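I finished the Graletwood resilience course on Tuesday night, at the kitchen table, with the laundry going. There are 24 modules. I did them over four weeks, mostly after ten, and at the end a page told me I had "activated" something and could download a badge.

I downloaded it. I'm a sceptic but I'm also cheap, and my employer had paid.

Some background. I work at Plilton, in the part that handles returns and warranty claims, and our manager, Maysoun Majali, was told to spend her training money before the end of February or lose it. She picked Graletwood because the other choice was two days in a hotel with Birkett, the outfit that made us all build a bridge out of spaghetti in 2017. I don't blame her. I would have picked the one you can do in slippers too.

The course sells itself on the word "evidence." It's on the landing page, it's in the welcome video, and it shows up in the first quiz, where you're asked to agree that the method is evidence-based before you've been shown any of it. I agreed, because the Next button stays gray until you do.
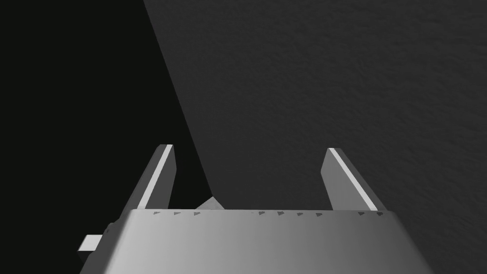

*Gripper fingers, from behind.*

Module 3 is where I started taking notes. It says that 2,597 past learners reported feeling "more resourceful" after the course. Fine. Reported when? The footnote says the survey pops up on the badge page. So these are people who made it all the way through, who have just been congratulated, and who are asked how they feel by the company that congratulated them. Where are the ones who quit at module 6? I'd love to hear from them. I was nearly one of them.

I wrote to the help address and asked if anyone had been checked a few months later. A very polite person named Marwan Nassar wrote back within a day and said this was "an exciting area for us going forward." I read that as no.

The content itself is a mixed bag. Breathing slowly before a hard phone call, sure, my grandmother could have told me that, and I do it now and it's pleasant. Writing down tomorrow's first task before you leave work is good advice and I've kept it up. The module on giving feedback was better than I expected, with a decent bit about saying the specific thing that bothered you and then shutting up.

Then you get to the mindset type test. It has you rank words like "bold" and "steady" and sorts you into one of 4 types named after weather. I came out as Breeze. I took it again the next evening in a worse mood and came out as Front. Rawan Awwad, who sits across from me, took it three times and got three types, and she says she's framing the set.

You could argue that people change from day to day. But the module says your type is stable, and modules 14 through 20 are built on it. If mine flips with a bad lunch, what was I studying for a week?
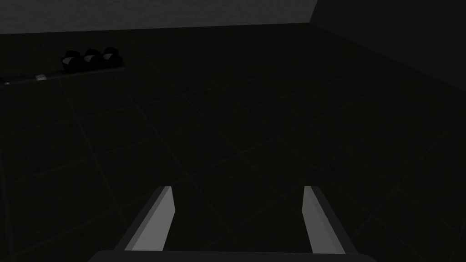 ## The badge

The badge is a small blue hexagon with a link behind it. Click it and you get a paragraph saying the holder has "demonstrated" resilience skills.

I demonstrated nothing. I watched videos and picked answers, and the quizzes let you try again until you pass. Wissam Mahasneh in our billing group clicked through the last 2 modules with the sound off while eating soup, and his hexagon is the same blue as mine. He put it on his profile on Wednesday and had a message from a recruiter at Zolusine by lunch. I have no idea if the badge had anything to do with it, and neither does he, but he's now telling everybody to post theirs.

I don't have a big problem with a certificate that says "this person sat through this." I have a drawer full of those. The verb is what bugs me. "Attended" would be true.

## Would I do it again

I'd do modules 1, 2, 9 and 11, and skip anything with weather in it. That's maybe two evenings. If your company is paying and gives you work hours for it (ours didn't), go ahead, there are worse ways to spend an afternoon. If it's your own money, get a library book about habits and ask a friend to be blunt with you.

Lina Awad asked in the comments last time whether I'd cover the live coaching add-on. I haven't tried it, and the price is only given on a call, so probably not. If you've done it, tell me what they asked you and whether anyone followed up after the last session.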